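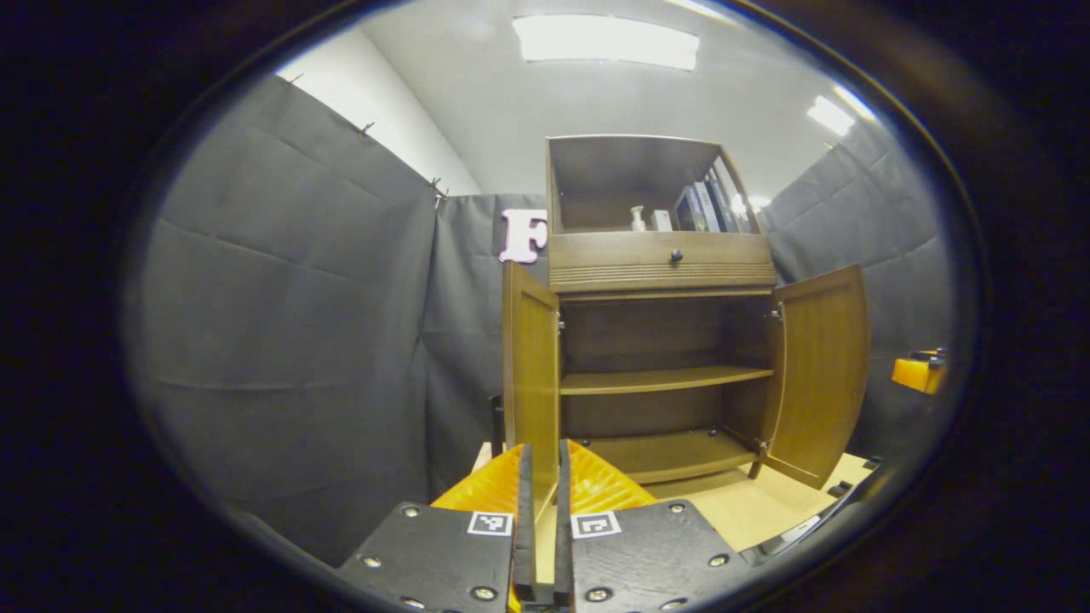 # Bravitach Stultgate external graphics dock

The Stultgate is a box for one desktop graphics card, which you connect to a laptop by a single cable. It is made for people who already own a good thin laptop and want to play or render at home, but do not wish to buy a second computer for this purpose. When you leave the house you pull out the cable and the laptop is again only a laptop.

We sell the dock without a card. Many of our customers have one left from an older tower, and it would be a pity to make them pay for another.

## What fits inside

The bay accepts full-length cards up to 3 slots thick. Please measure your card with its cooler, not only the bracket, as some coolers are wider than the bracket suggests. Cards with a water-cooling radiator do not fit and we do not recommend to leave the lid open for them.

The power supply is already installed and has 2 eight-pin leads. If your card uses the newer small connector, use the adapter that came with the card. Adapters bought separately are at your own risk.

## Connection to the laptop

Your laptop needs a Thunderbolt port. A USB-C port has the same shape but this is not enough by itself — look for the small lightning symbol beside the port, or check the manual from the manufacturer. The dock also charges the laptop through the same cable, so in most cases you can keep the original charger in your bag.

The grey cable in the box is short on purpose. A longer passive cable will lower the speed, and with some laptops the card will not be detected at all.

## Where to put it

The dock draws cool air from the left side and pushes warm air out on the right. Leave a hand's width free on both sides. It may stand on a shelf or in open furniture, but do not close it behind a door while it is in use. The rubber feet are soft and may leave a mark on oiled or waxed wood, so put the felt sheet under them.

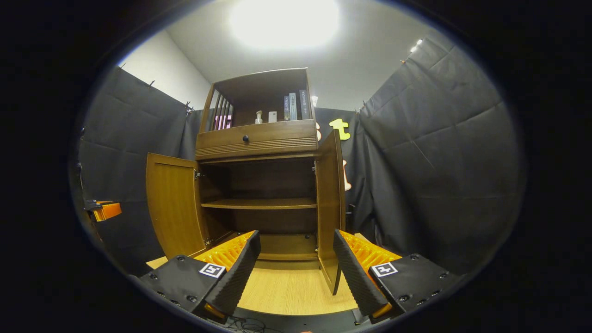
Wooden cabinet with both doors open.

## Noise

At the desktop the fan of the dock does not turn. During a game you will hear mostly the fan of your own card. There is a switch at the back with two positions, Quiet and Normal. In a warm room we advise Normal, especially in summer.

## What performance to expect

A card in the dock is a little slower than the same card in a tower. The difference is biggest when you play on the laptop's own screen, because the finished picture must travel back through the same cable. With a monitor plugged directly into the card you get nearly all of what the card can do. For older or lighter games you will probably not notice any difference in either case.

## In the box

- Stultgate dock with power supply
- Thunderbolt cable, grey
- Power cord for your country
- Felt sheet
- Screws for the card bracket (one spare)
- Printed guide in English and French

## Colours and versions

The dock is offered in graphite and in off-white. The version named Toledo has the same inside, plus a network socket and 3 USB ports on the back, so keyboard, mouse and headset may stay connected when you take the laptop away. The ports cannot be added later to the standard version.

## Warranty and returns

The warranty is 2 years for the dock and the power supply. It does not cover the graphics card, also not if the card was installed by us. Opening the lid to change the card does not end the warranty. Opening the power supply does.

Returns go to our warehouse in Dumport. Please remove your card before shipping and keep the foam from the original box; a dock without foam arrives too often with a bent corner. Parcels received before 2 p.m. are checked the same working day.

For questions about a particular laptop, write to us with the exact model number from the label underneath. The name of the series alone is usually not enough for us to give you a good answer.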